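How to Clear a Finger Stall on the Anholm Two-Finger Gripper

Last updated Feb 10, 2025
12 comments | 99 shares

A finger stall is the fault we get the most mail on. The arm keeps moving through its program, but one or both fingers stop short of the commanded position and the controller logs a position error. On the Anholm the status light goes amber and the pendant shows "finger not at target." If you clear the message and press run, it will usually come back within a few cycles, so take the time to find the cause.

We run our arm at a kitchen counter, handling boards and bowls. Most of what follows came out of a bad week in November, when a stall let the arm drag a bowl off the counter. The steps apply to any electric gripper with a screw drive, though menu names will differ.

Before you touch anything

Press the emergency stop. Then switch off the arm at the controller and wait until the display is dark. An arm that has only been paused can still move if someone presses run on the pendant. If a part is still held in the fingers, support it with one hand before you cut the power. Our gripper keeps its grip with the power off, but not every model does.

If a person's hand is caught, use the manual release on the side of the gripper body. Do not try to drive the fingers open from the pendant.

Step 1. Check for something in the way

Look between the fingers and up where they meet the mount. Crumbs, tape and bits of packing foam all collect there. Wipe the slides with a dry cloth. Don't use compressed air, which pushes grit further into the drive.

Step 2. Check the finger screws

Each finger is held by 4 screws. Try every one with the correct hex key. A loose finger tilts under load and binds in its slide, and the controller reads that as a stall. Tighten them a little at a time, going corner to corner, to the torque in your manual. Mercedes Guzmán found two loose ones on ours, both on the same finger.

Step 3. Move the fingers by hand

Pull the manual release and slide the fingers all the way open and closed. The motion should feel even. If there is a rough spot, stop here and send the gripper in for service. Running it will wear the screw.

Step 4. Check the clearance in the work area

This was our real problem. The fingers were fine on the bench and stalled only on the counter, where one of them was touching the side of a board on the way down. Power up, set the speed to the lowest value, and step the arm to its pick position. Keep everyone out of reach and keep a hand on the stop button. Watch the gap on both sides of the finger all the way down.
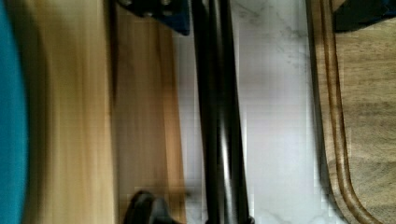 Photo: Jytte Blöndal

Check with the real objects on the counter. A bare surface will pass every time. Boards are the main trouble for us because they get set down at a slight angle, and a raised rim or a groove can catch a fingertip that is only a little low. If a finger comes too close, move the object or teach the approach point again. Don't raise the force limit to get past it. We had done that, and it is why the bowl went over before the arm stopped.

Step 5. Reset and test

Home the gripper, clear the fault log, and set the grip force back to the factory value. Then run 100 open and close cycles with nothing in the fingers. If there are no errors, run the full program at low speed and watch it through before going back to normal speed.

If the fault returns during the empty cycles, the trouble is in the gripper or its cable. If it returns only with objects on the counter, go back to Step 4. Write down the program line where it stopped, as support will ask for it.

4 people found this helpful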